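车间这台二手臂的改造记录,续上一串。上次写到控制柜上电,这次写夹爪、走线和料箱。想到哪写到哪,不按时间排。

1/ 先更正:上一串里我把工具法兰的螺栓规格写错了,评论区有人指出来,谢谢。转接板已经按对的孔位重画,旧图纸从共享盘删了,下载过的请重新拉一份。

2/ 项目代号 Gistmont,目标很窄:从一个箱子里把杂物一件件拿出来,放到旁边。不分类,不叠放,不追速度。共享车间的电和地方都有限,臂的速度上限锁在 35%,调试阶段不打算放开。

3/ 夹爪是第三版。第一版全打印件,指根在侧向力下开裂,层间撕开,断面很干净。第二版换了金属指,重量上去,负载参数忘了改,重力补偿偏得厉害,示教时手一松臂就往下沉。第三版金属指配软指尖,掌部还是打印件,壁厚加到够用为止。

4/ 负载参数这件事单独说一句。换任何一个零件都要重新辨识质量和质心,哪怕只换了指尖。我现在把辨识程序放在开机流程里,不跑完不给使能。多花的时间可以接受。

5/ 驱动板是 Besex 的,串口,文档两页,其中一页是外形尺寸。电流环参数不开放,只能给一个限流值。限流设 80,手册没写单位,我拿弹簧秤标了一遍,曲线在低段不线性,高段还行。需要的人自己标,别抄我的数,摩擦差得远。

6/ 有人问为什么不用气动吸盘。车间的空压机声音太大,隔壁工位在录音。另外杯口、软玩具这类东西吸不住,要吸也得再配一只夹爪,那还不如只做夹爪。

7/ 走线。外走线,不穿中空。理由是夹爪还在改,三天两头要拆。代价是末端轴的行程要砍,软限位收到机械行程以内很多,腕部转过头线就绷。前一版扎得太紧,腕部来回转了一个晚上,编码器线的屏蔽层磨断,症状是位置偶发跳变,查了很久才查到线上。

8/ 现在的做法:主线束和粗线一起走,大臂上固定一处,腕部前留一个松弛环,环的大小按腕部转到两端极限时的最长路径来定,再多留一点。扎带只管收拢,不受力。受力的地方用夹座。

9/ 急停回路双通道,接在控制柜的安全输入上,没有经过上位机。上位机死机、断网、程序跑飞,急停都应该照常有效。这条测过三次,每次都是先拔网线再拍按钮。测完写在柜门内侧的纸上。

10/ 上位机程序叫 Prusora,自己写的,名字没有含义。结构很简单:取图,出抓取候选,过滤,发轨迹,等到位,合爪,读电流判断有没有夹住。没有状态机框架,一个循环加几个标志位。超过 500 行我再考虑重构。

11/ 抓取候选的过滤最费时间。几何上能抓的点很多,能下得去手的很少。箱壁是主要约束:爪的外廓加上腕部,在靠壁的地方几乎一定干涉。我把箱子建成五个平面,每个候选都拿爪的包络盒去碰一遍,碰上就丢。

12/ 上周的成绩:连续 66 次尝试,成功率接近八成。失败里大部分是夹空,少数是夹住了提起来又滑掉。没有撞箱壁。样本太小,不要引用。

13/ 手眼标定用的 Mwaipopo 标定板,便宜,平面度一般。板子中间略鼓,对着光看得出来。垫在玻璃上压平再拍,残差明显下降。标定位姿要让腕部转得够开,只在平移上做文章,旋转部分解出来是飘的。

14/ 标定做完以后相机支架不许碰。我在支架脚下画了线,每次开工先看线。碰过就重标,不讨论。

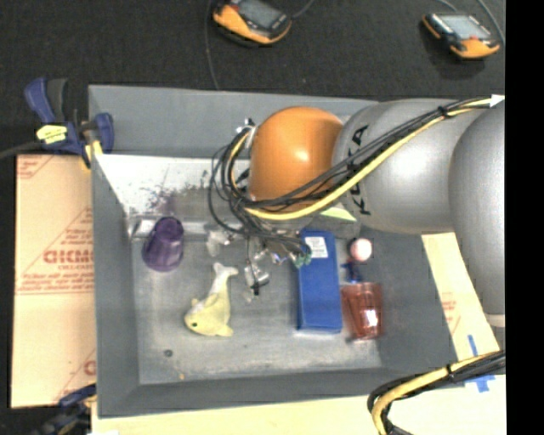

15/ 料箱的选择和固定。箱子要深,壁要有斜度,这样东西靠到壁边时爪还有机会从斜上方进去;直壁箱我试过,贴壁的物体基本拿不出来。灰色也是有意挑的,跟大多数杂物拉得开,分割的时候省事。箱壁用杆夹夹住,左侧上下两角各一只,夹垫是黄的软垫。箱内的东西故意混着放:紫色的半透明杯子歪在后壁附近,浅黄的海豚还是鲸鱼玩具在它右下方,蓝色长盒差不多竖着,一只透明的红粉色杯子就贴着盒子右侧。最后这一对最难,杯子和盒子之间没有下指的缝,候选只剩从外侧进的几个。

16/ 透明和半透明的杯子,深度图上基本是洞。我的处理很土:彩色图出轮廓,深度缺失就拿箱底平面加一个固定高度补上。对站着的杯子不准,对躺着的够用。杯壁上有反光时轮廓会断成两截,目前靠闭运算糊过去。

17/ 箱底磨花以后反而好用。新箱底反光,深度噪声大;磨过的面漫反射,点云平整很多。等不及的可以拿砂纸打一遍,粗细无所谓。

18/ 光照还没解决。箱子靠后壁那一带容易过曝,曝光降下来,前面又太暗。试过两次曝光合成,周期变长,暂时关掉。下一步加一块漫射板,先不动软件。

19/ 地面走线用胶带定位,不算固定,只是让我知道线应该在哪。真正的应力释放在柜子那头。线过箱角的位置要留余量,臂往外侧转的时候不能拖到箱子,拖到一次箱子坐标就全错。

20/ 示教器的线也要管。我绊过一次,示教器摔在地上,使能键从此有点发涩,换新之前每次开工前先测三个挡位:松开、按住、按死。按死不断使能就当天不开机。

21/ 待办:指尖硅胶换软一档;滑脱检测改成看电流的变化率;箱子平面每次开工自动重拟合一遍;夹爪接头换成带锁扣的。十二月列的清单里还有一项气弹簧平衡,划掉了,用不上。

22/ 图纸和 Prusora 的代码整理完再放,注释现在只有我自己看得懂。转接板的图可以先拿,私信里说一下你的法兰型号。关于安全回路接线的问题我不在私信里答,请看控制柜手册,或者找持证的人到现场看。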